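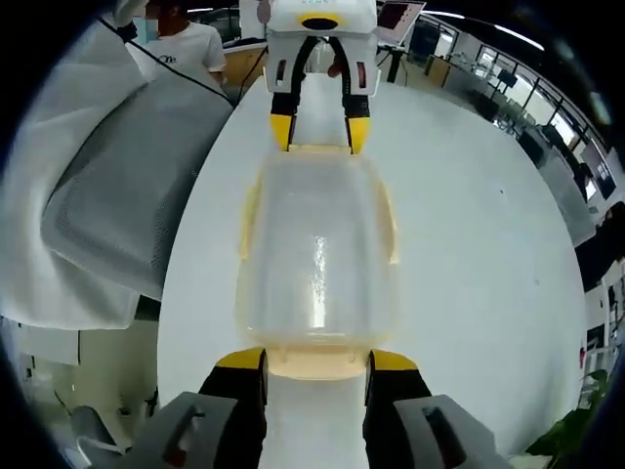
The invitation said the Forsyth open day would begin at two, and Morven Mowat arrived at ten past with the loss adjuster's habit of noting where the exits were. She had been sent by Grivbridge, which insured the building and wanted to know whether it should go on insuring what was inside. The third-floor lab was at the end of the glass-walled offices. At a white table two grippers were holding a pale amber plastic container by its ends, one pair of yellow fingertips on the near rim and one on the far, and the man giving the demonstration had stopped talking so that people could look at it.

"Two-point hold," said Natnael Shiferaw, when they had looked. "Opposed contacts on the short sides. The long sides stay clear."

"What does it weigh?" someone asked.

"Very little. Weight isn't the difficulty. A rigid box tells you where it is. A thin one bends, and then each hand believes something slightly different about it."

Morven wrote this down under Causes, then moved it to Miscellaneous.

She had a form. The form had been drawn up for warehouses and asked about sprinklers, racking height, and forklift charging. Under Moving Plant she had written "hands." She asked Natnael what the maximum closing force was and he told her. She asked where the figure came from and he told her that too, and offered the test sheet, which was signed by Greer Nisbet and ran to 1,190 trials on containers of this type.

"And failures?"

"133."

"Define failure."

"Drop, crush, or a slip of more than five millimeters. Most were slips."

"Most?"

"Greer has the breakdown."

Greer Nisbet was by the monitor, explaining something to a couple from the planning office. She broke off without annoyance and found the page. The slips clustered at the corners. Where the tips landed on the curve of the rim, the plastic rolled inward and the grip lost half its contact area. On the straight section it held. The fix had been to move the approach, and the rate had come down after that. She had drawn the graph by hand in the margin first and then again properly, and both versions were in the binder.

"You kept the first one," said Morven.

"It has the date on it."

Morven turned the page. The entry there was for Nov 2, 2022, and recorded that Senga MacKinnon had been working at the table when an arm came down faster than commanded. Cause, a loose encoder connector. Injury, bruised knuckle, left hand. Action, connector replaced, cable rerouted, speed limit lowered for all shared work. The entry was four lines long and had been initialed by everyone in the group.

"This wasn't reported to us," Morven said.

"It was reported to Drekuder," said Greer. "They held the policy then."

That was correct. Grivbridge had taken over the policy the following February, along with a cabinet of paper that Morven had been told was complete. She had read all of it. She had read the letter in which Alasdair Leckie, of Drekuder, described the laboratory as having no incidents of any kind.

She asked for a copy of the page. Greer took the binder away to make one, and Morven stood at the table in the meantime with the other visitors. A boy asked whether the hands could open a jar. Natnael said that a jar was a torque problem and that they had one planned. He reset the container and began again, slower, naming each step before it happened — approach, contact, close, hold.

"Could I stand where she was standing?" Morven asked.

Natnael looked at her badge and then at the tape on the floor. He moved her half a pace to the left.

"There," he said. "Hand on the table, if you want it exact."

She put her left hand on the table. He ran the sequence. She watched the fingers close on the rim at the speed the action line said they should, and she timed it against her watch, and wrote the time in the box marked Forklifts.

Greer came back with the copy, still warm. Morven folded it once and asked whether Ms. MacKinnon was still with the group.

"Next door," said Greer. "She does the connectors now."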